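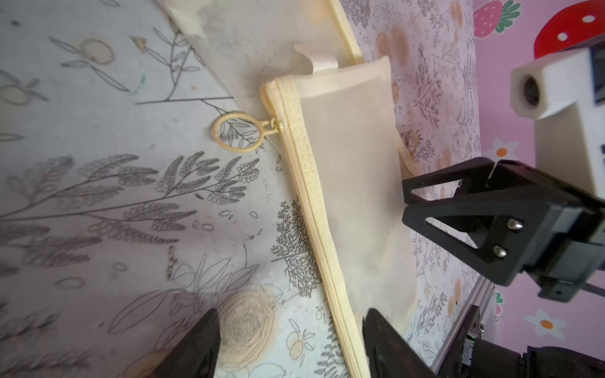 Unit 4 of our course is about small closures and open fabrics, and it prepares you for the practical work in September. A mesh is chosen when the owner wants to see the contents and let the air pass. Before you sew anything, please learn to read a finished article. On the cream pouch the zipper is pale yellow and it is bordered by fabric tape, which makes a raised seam along the bag. Look also at the ring on the zipper pull and at the short loop tab at the top end. In your notebook, write the name of each such part and draw it one time from the front.

Terms for this unit

Tape: the woven strip on which the zipper teeth are fixed.
Pull: the small piece which you hold to move the slider.
Loop tab: a folded strip caught in the seam, used for holding or hanging.
Hem: the edge of the fabric, folded and stitched.

Mesh is difficult under the machine foot. It stretches, and the needle can fall in a hole and miss the stitch. Put a strip of thin paper under the seam and tear it away after. Use the Malness thread from the drawer, and keep the Kerekes thread for thick cotton.
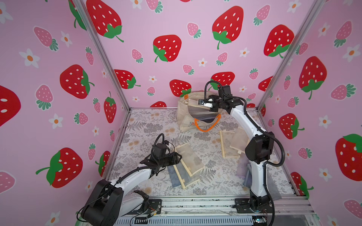 When the seam is closed, pull it gently in both directions. If you see gaps, sew a second line close to the first. A handle needs more strength than a hem, so we sew it with zigzag stitch, and we go back over the two ends.

Homework: read Sillberg, page 238, and bring one mesh article from your home. Questions go to Milagros Herrera, room 485, before noon.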